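What Is Inside a Desktop Computer?

Reading time: 3 min

A desktop computer is a box of separate parts. Each part has one main job, and the parts pass electrical signals to each other. This page names the main parts and explains what each one does. Words in CAPITALS are in the word list at the end.

The tower in the first picture is lying on its side with its side panel off. The second picture is a close view of a hard drive in a blue caddy.

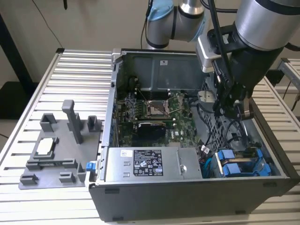
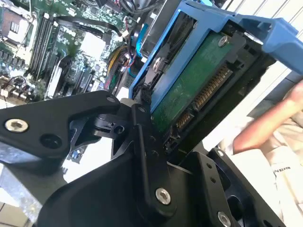
The case

The outer box is called the CASE. A tall case is also called a tower. It holds the parts in fixed positions and keeps fingers and dust away from them. One side of the case is a panel that comes off. Some panels are held on with screws. Others have a latch, like the bright blue one on the tower in the first picture. Makers often use one bright color for every part that a person is meant to press, pull or slide.

The motherboard

The large green board is the MOTHERBOARD. All the other parts connect to it. It is made of thin layers, with copper lines running through them. The copper lines are called traces, and they carry signals from one part to another. The board is green because of a coating that protects the copper. Boards can also be black, blue or red. The color makes no difference to how they work.

The CPU and its socket

CPU stands for central processing unit. It follows the instructions in a program, one small step after another, billions of times each second. The CPU sits in a square SOCKET on the motherboard. A metal bracket and a lever hold it in place. In the tower shown, the socket is empty, so the bracket is easy to find near the middle of the board.

A working CPU gets hot. A block of metal fins called a HEATSINK is placed on top to carry the heat away, and a fan usually blows air through the fins. Smaller heatsinks cool other chips.

Memory

Memory comes on narrow boards called DIMMs. They push into long, thin slots beside the CPU socket. Memory holds the things the computer is using right now – an open game, a drawing, this page. When the power goes off, the memory is cleared.

The graphics card

A graphics card works out the color of every dot on the screen. It plugs into an expansion slot on the motherboard. Many cards have a flat cover over the top, called a shroud, which guides air across the hot parts.

The hard drive

A hard drive stores files even when the power is off. Inside its sealed metal body are one or more smooth disks that spin very fast. A tiny arm moves across each disk to read and write the data. On the underside is a green circuit board that controls the motor and the arm.

Many drives sit in a plastic tray called a CADDY. The caddy slides into the case on rails, so the drive can be changed quickly.

How much fits on a drive? Storage is measured in bytes. One letter of plain English text takes one byte.

1000 bytes = 1 kilobyte
1000 kilobytes = 1 megabyte
1000 megabytes = 1 gigabyte
1000 gigabytes = 1 terabyte

Before you look inside a real computer

1. Ask an adult to help.
2. Shut the computer down and unplug it from the wall.
3. Never open the power supply, even when it is unplugged.
4. Hold boards by their edges – static electricity from your hands can damage the chips.

Word list

Caddy: a tray that holds a drive
Case: the outer box of a computer
CPU: the part that follows instructions
DIMM: a narrow board that holds memory
Heatsink: metal that carries heat away from a chip
Motherboard: the main board that joins the parts
Socket: the holder for the CPU

409 shares | 3 comments

Contact | © Prenwood Learning Pages | Back to top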